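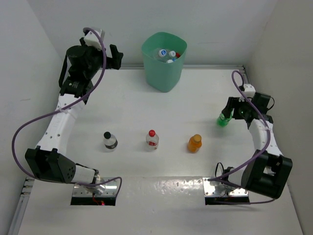
Counting the Terns at Plornbridge

The gravel island off Plornbridge is closed to boats from April until the last chicks fly. Ramil Macapagal has surveyed its tern colony for 11 seasons, working from a blind on the east shore.

This year he recorded 41 nests, 18 of them on the low spit that floods in a storm. Gulls took eggs from the north end early on, and most of those pairs nested again farther down.

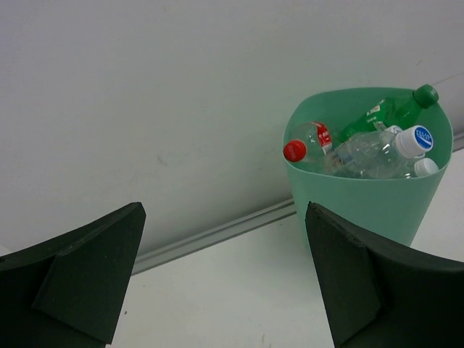
Siham Hajji handles the banding records. She checks leg bands through a scope and has matched 10 birds to the Castillo colony, up the coast. Two were banded there as chicks.

The final visit is set for 22nd August. Macapagal will pull the string lines and measure how much gravel the spit has lost.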